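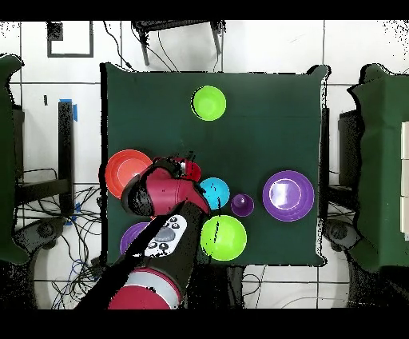 The red arm over its green-topped table, with bowls, plates and cups set out.

About Bisht

We're a small robot service shop, and we've looked after arms like this one since we opened with a single bench and far too many cables! These days we have 13 cells on our books, and each gets a proper going-over every September: joints, gripper fingers, wrist buttons, the lot. Afterwards we lay the cloth, put out the coloured dishes and run 252 slow reaches (a good excuse to put the kettle on) before we sign the cell off. If yours has started to drift or grumble, do drop us a line, we'd love to hear about it.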